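Phromma Rule Set for Two-Handed Demonstrations, Household Edition: Review

Reviewed version: household edition, May release
Used with: Sturar recorder and the Zurkine review tool
Overall: recommended, with reservations about the labeling section

Phromma publishes a written rule set for people who record and label human demonstrations for robot training. It comes as a document, a one-page operator card, and a checker that reads episode logs and flags the ones that break a rule. I used all of it for three months on home tasks: unpacking groceries, folding, clearing tables, moving drinks from a carton to a shelf. The total was 1,381 episodes. The previous practice in our group was a shared page of notes that contradicted itself in several places.

The document has 19 rules in four sections: setup, motion, labeling, and rejection. Each rule has a short statement, a "shall" or "should" level, and a note on how a reviewer is supposed to check it. That last part is what most in-house guidelines lack. "Move naturally" appears in almost every guide I have read and can't be checked. Phromma replaces it with limits on idle time and on repeated grasps of the same object, and both can be read from a log.

The motion section is the strongest. It requires that a supporting hand be labeled as active if it is holding a container or steadying it, even when it stays still. For carton work this matters a lot.

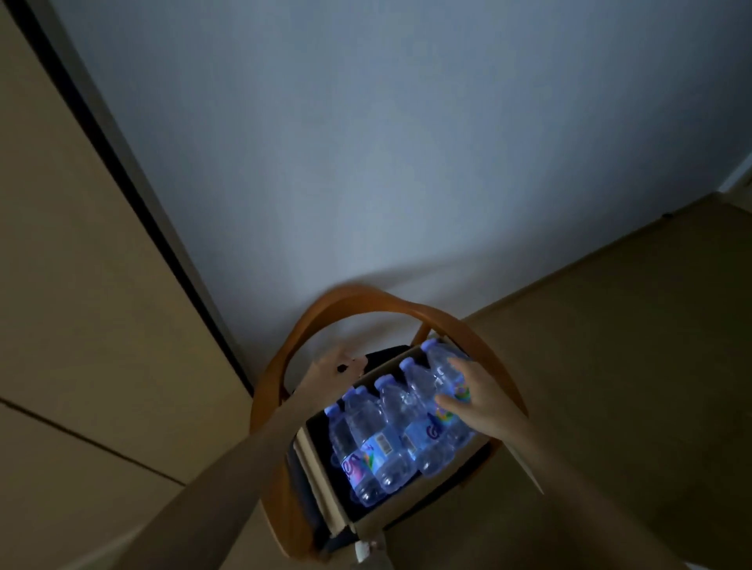

Under our old notes, a hand curled over the edge of a box was labeled idle by one person and holding by another, depending on who had the shift. Two reviewers now give the same answer most of the time. The rule also settles when a grasp begins: at first stable contact, with touches before that point logged as approach. The definition of "stable" takes up a full paragraph and is worth reading twice.

The setup section is adequate. It asks for the container to be open before recording starts, for the target objects to be reachable without walking, and for loose packaging to be either removed or declared. It permits ordinary clutter and ordinary room light, including dim corners, provided the hands can be told apart from the objects. I agree with that choice. A rule set that demands a bare table and studio lighting produces data that does not carry over to a home.

It is weak on transparent objects. Clear bottles get one sentence, which says that object boundaries "should be annotated where visible." Reviewers need more than that. A label band and a cap are easy to outline. The clear wall between them is harder, and when two bottles overlap the document gives no order of priority. We wrote a local rule: outline the nearer object in full, and mark the other as occluded. I would like to see something similar in the next release.

Simultaneous lifts are the other gap. The labeling section assumes that one hand acts and the other supports. If each hand takes its own object, the checker wants one "primary" hand and rejects the episode when that field is blank.
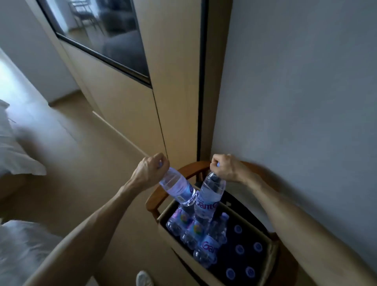 Two bottles lifted from the carton, one in each hand. The primary-hand field does not fit this case.

The workaround is to split the log into two parallel tracks with the same start time. Zurkine handles that without complaint. Sturar exports it as two episodes, and they have to be joined again by hand. On our data the split affected seven percent of carton episodes, enough to be a nuisance on a long Tuesday.

The rejection section is short and strict. A dropped object is kept if the operator recovers it within the same episode, and the recovery gets its own label. A hand entering from a second person is always a rejection. Partial episodes may be kept only if the last completed step is marked. I have no quarrel with any of these.

The checker runs from the command line and is fast. Its messages give a rule number and a timestamp but no rule text, so new reviewers keep the document open in a second window. Priken's competing guide comes with a better checker, though its rules are vaguer and it makes no distinction between "shall" and "should."

Pros
Rules can be checked against a log
Clear treatment of the supporting hand
Operator card fits on one page and is readable

Cons
Little guidance on clear or overlapping objects
Single primary hand is required
Checker messages are terse

Teams doing single-arm work can take it as it is. Teams doing two-handed work should plan on a day or so to write local additions, and should number them separately so that an update does not overwrite them.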